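3. O piso que ninguém escolheu

3.1 Local e material

O levantamento foi feito em dois edifícios de uso misto, Stikedwood e Bendard, ambos com carpete cinza nas áreas de trabalho. A cor consta do memorial descritivo do primeiro como "cinza neutro" e do segundo como "cinza institucional", distinção que não conseguimos reproduzir com o colorímetro nem com a boa vontade. O fornecedor foi o mesmo nos dois casos, a Hodus, e a área total considerada soma 325 m², descontados os trechos sob armários fixos, que continuam a ser limpos no contrato e em nenhum outro lugar.

A literatura sobre pisos têxteis costuma tratar o carpete cinza como condição de controle. Compara-se o azul com o cinza, o estampado com o cinza, a madeira com o cinza, e o cinza sai dos artigos como entrou, sem que se diga nada a seu respeito. Nosso interesse vai na direção contrária. Queríamos saber o que os usuários percebem de um revestimento especificado justamente para não ser percebido e, de modo mais prático, como essa discrição interfere no registro de manchas, desgaste e objetos caídos.

Três conjuntos de dados sustentam esta seção: os chamados de limpeza abertos pelos ocupantes, um questionário curto e um acervo de fotografias em que o piso aparece. O primeiro reúne 542 chamados. O questionário foi respondido por 175 pessoas, algumas das quais usaram o campo de observações para reclamar do ar-condicionado. Mantivemos essas respostas na base, por respeito à causa.

3.2 O piso nas fotografias

O acervo fotográfico exigiu um critério de inclusão. Pouca gente fotografa carpete. O piso comparece nas imagens do ambiente de trabalho como fundo, e pedir aos participantes fotografias dedicadas a ele teria produzido um material mais nítido e bem menos representativo da atenção que o piso recebe. Aceitamos, portanto, qualquer imagem em que o revestimento fosse reconhecível como têxtil e sua cor pudesse ser classificada, ainda que o primeiro plano tratasse de outra coisa.

A classificação foi feita por dois codificadores, de forma independente, com quatro campos: cor predominante, posição do piso na imagem, presença de marca visível e grau de obstrução. A concordância foi alta no primeiro campo, como se esperava de uma pergunta cuja resposta era quase sempre "cinza". As divergências concentraram-se na presença de marca visível. Um codificador via sombra onde o outro via café, e a discussão, que ocupou boa parte de uma quarta-feira, foi encerrada com a criação da categoria "indeterminado".

A Figura 2 ilustra a situação típica do acervo. O carpete ocupa a maior parte do lado esquerdo e do centro do fundo, atrás e abaixo de uma carcaça cinza-escura de acabamento fosco e de uma peça cilíndrica preta que desce à direita. É uma boa amostra da dificuldade de codificação: os cinzas se sucedem, e o piso é o que menos reivindica o olhar. Ambos os codificadores registraram a cor sem hesitar e marcaram obstrução parcial.

Figura 2. Carpete cinza em posição de fundo, com obstrução parcial. Codificação: cor, cinza; posição, esquerda e centro. 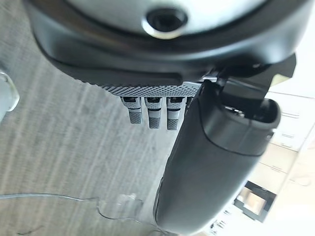 3.3 O que os ocupantes relatam

No questionário, a pergunta "De que cor é o piso do seu local de trabalho?" precedia todas as outras e devia ser respondida longe dele, no refeitório, onde o piso é cerâmico. A maioria respondeu cinza. Houve também quem respondesse bege, azul-escuro e "normal". Esta última resposta foi recusada pelo formulário na versão piloto e aceita na definitiva, pois nos pareceu a mais próxima da intenção do projetista.

A pergunta seguinte pedia a localização da mancha mais próxima da própria mesa. Os participantes mais antigos indicavam uma posição com segurança e, não raro, uma autoria. Os recém-chegados tendiam a declarar que não havia mancha alguma. Como as mesas de uns e de outros são vizinhas, e em certos casos compartilhadas, interpretamos a diferença como familiaridade com o local: a mancha em carpete cinza é, em boa medida, uma informação transmitida oralmente.

Os chamados de limpeza contam uma história parecida, com pior ortografia. Predominam os pedidos motivados por líquidos no momento do derramamento. Pedidos referentes a manchas já existentes são escassos e se agrupam em fevereiro, mês em que as salas são remanejadas e os móveis revelam o carpete que havia por baixo. O trecho protegido conserva um cinza visivelmente mais claro, e é ele, curiosamente, que aparece descrito nos chamados como defeito. Em Bendard, um ocupante solicitou a remoção de um retângulo "desbotado" que correspondia, com exatidão, à cor original do produto.

3.4 Objetos caídos

Um subconjunto dos chamados trata de objetos pequenos perdidos no piso: parafusos, tampas de caneta, brincos, um fone de ouvido. A superfície têxtil amortece a queda e suprime o som, de modo que o dono só nota a falta mais tarde, quando já percorreu outros cômodos. Objetos metálicos ou escuros são os mais citados nos dois edifícios. Itens de cor viva aparecem pouco, e supomos que sejam recolhidos na hora, sem a intermediação do setor de limpeza.

Isso tem uma consequência para a especificação. O mesmo atributo que o catálogo da Hodus recomenda, o de disfarçar a sujeira, aplica-se sem discriminação a tudo o que cai. O catálogo não chega a mencionar o parafuso. Em ambientes onde se manuseiam peças pequenas, a economia obtida com a limpeza menos frequente deveria ser comparada com o tempo gasto de joelhos, grandeza que nenhum dos edifícios registra e que estimamos apenas pelas queixas.

3.5 Limitações

Os dois edifícios usam produto do mesmo fornecedor, e não dispomos de um piso de outra cor para comparação. As fotografias do acervo não foram tomadas sob iluminação padronizada, razão pela qual a tonalidade foi codificada por categoria e não por medida instrumental. O desgaste nas zonas de passagem será tratado na Seção 4, com as amostras retiradas junto às portas.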